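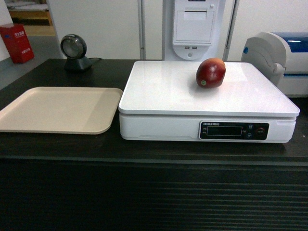 Should small grocers go on selling fruit by weight? I think they should, and Pistwood's plan to price it by the piece is a mistake.

A shopper living alone wants 2 plums, or 80 cents' worth of grapes. Fixed prices push her toward the bigger bag. 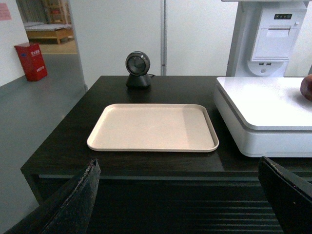 Speed is the usual argument. Packaged goods do go through faster, and a small black scanner on its stand takes up little of a counter. Loose fruit takes longer. I'll wait.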